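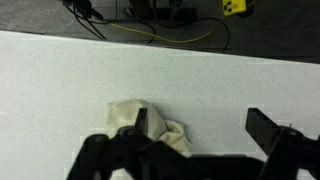
Week 6: Position sizing and the stop order

Last week's notes dealt with where a trader gets in. These notes deal with how much to buy once the entry is known, and with the order that takes you out when the trade goes wrong. Most of the arithmetic is short, and you should be able to do it on paper. A price chart has folds in it much like the crumpled cream cloth on the speckled tabletop: a mound on one side, then creases running off to the other with shadows in the low places. Traders give names to these shapes, and we will use some of the names, but the sizing method does not depend on them. It needs an entry price, a stop price and the size of the account.

Terms used this week

Account equity: cash plus the current value of open positions. Use the figure at the start of the session, before any trades are placed.

Risk per trade: the amount of money you accept losing if the stop is filled at its price. It is usually written as a percent of equity.

Stop distance: the gap between the entry price and the stop price, in dollars per share or in points per contract.

Position size: the number of shares or contracts.

Slippage: the difference between the price you asked for and the price you got.

The basic calculation

Position size equals risk per trade divided by stop distance. Always round down to a whole share.

Suppose equity is $1000 and risk per trade is 2 percent. The risk in money is $20. The entry is $25.00 and the stop is $24.50, so the stop distance is $0.50. Twenty divided by 0.50 is 40 shares. Forty shares at $25.00 cost $1000, which uses the whole account. The loss at the stop is $20 before commissions.

Students often mix up the two dollar amounts at the end of that example. The amount invested is $1000. The amount at risk is $20, provided the stop is filled where it was placed. In your homework, label both.

Now keep everything the same and move the stop to $24.00. The distance is $1.00 and the size drops to 20 shares. The cost is $500 and the loss at the stop is still $20. A wider stop means a smaller position. If you widen the stop after entering and leave the size alone, you have raised your risk, and the trade on your sheet is no longer the trade you planned.

Check the size against the cash in the account before you write it down. With a very narrow stop the formula can give a position that costs more than you have. In a cash account the smaller number wins. In a margin account the broker may allow the larger one, but for this course assume a cash account unless the question says otherwise.

Where the stop goes

There are several common ways to choose the stop price.

Price structure. The stop goes a little below a recent low for a long trade, or a little above a recent high for a short trade. The reasoning is that if price passes that level, the reason for the trade has gone.

Average range. Take the average of the daily ranges over a set number of days, multiply it by a fixed number, and place the stop that far from the entry. This makes the stop wider in active markets and narrower in quiet ones. In the worksheet the multiple is 2.

Fixed percent. The stop is a set percent below the entry. It is easy to apply and takes no account of how the market moves. We include it mainly for comparison.

Choose the stop first and the size second. Doing it the other way, by picking a round number of shares and then finding a stop that makes the loss bearable, puts the stop at a price that has no connection with the chart.

Order types

A stop-market order becomes a market order when the stop price trades. You will be filled as long as there is someone to trade with, but the price may be worse than the stop price. A stop-limit order becomes a limit order when the stop price trades. You control the price but you may not be filled at all. After an overnight gap the difference matters a great deal.

Example: you hold 40 shares from $25.00 with a stop at $24.50. The stock closes at $24.80 and opens the next morning at $23.00. The stop-market order is filled near the open. If the fill is $23.00, the loss is $2.00 per share, or $80, against a planned $20. A stop-limit order with its limit at $24.40 is not filled at the open, and you still own the shares at $23.00.

Neither result is a mistake in the calculation. The formula gives the planned loss, and a gap can make the real loss larger. This is one argument for keeping the percent low, and for holding smaller positions over earnings dates.

Running losses

Six losses in a row at 2 percent of current equity take a $2000 account to $1771.68. The drop is a little under 12 percent, because each loss is taken from a smaller balance. To get back to $2000 the account must gain a little under 13 percent. Work through the six steps yourself, rounding to the cent at the end only. Then repeat them at 6 percent and compare the two balances.

Practice data

The practice set has daily prices for two made-up stocks, labeled Stenar and Flenimley. Stenar trends for long stretches. Flenimley moves sideways and gaps often. Use the same rules on both before you change anything, and keep the first set of results even if you don't like them.

Homework

Size one long trade and one short trade in each stock, using a $2000 account and 2 percent risk. For every trade give the entry, the stop, the distance, the number of shares, the cost and the planned loss. For Flenimley, find the first gap that passes your stop and work out the loss at the opening price.

Write two or three sentences on which stop method you used and why. Spreadsheets are fine, but the formulas have to be visible.

Questions about the data set go to Panagiotis Vasilakis. Questions about grading go to Trinity Sorensen. Next week covers trailing stops and partial exits; read the section on exits in the course reader before class.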